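News > Press Releases > Home Textiles

Skandedero Opens Guest Room Program With Family Bedding and Winter Knits

Jun 24, 2024 | Skandedero Press Office

Skandedero today announced the opening of its guest room program, which furnishes short-stay family apartments with bedding chosen for everyday use. The first 118 rooms are managed by Pundis, the company's housing partner, and will receive guests from October.

Each room is supplied with a printed bedspread, pillows and a storage plan for seasonal clothing. Families staying with young children asked for cheerful patterns and for a bed large enough to fold clothes on. Both requests shaped the final selection — the teddy bear patchwork in red, white and green was the design most often chosen.
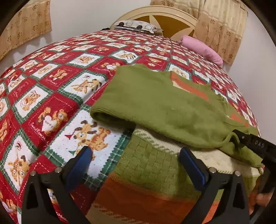

Patchwork bedding in red, white and green, as selected for the program.

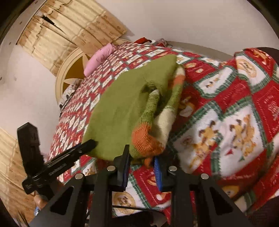 Sulemana welcomed the choice of bedding and said that parents arriving with tired children want a room that feels like home on the first evening. Storage for heavy sweaters, Sulemana added, had been the most common request among families staying through the winter.

Under the storage plan, knitwear is folded flat on the bed with the sleeves laid over the body, then placed in a drawer. Printed folding instructions will be available in every apartment.

Skandedero has set aside 760 bedspreads for the program, including replacements. Laundry service will be provided by Grelletti at 11 locations. Applications from additional housing operators are being accepted through the Skandedero press office.

Last updated: 11:40 a.m.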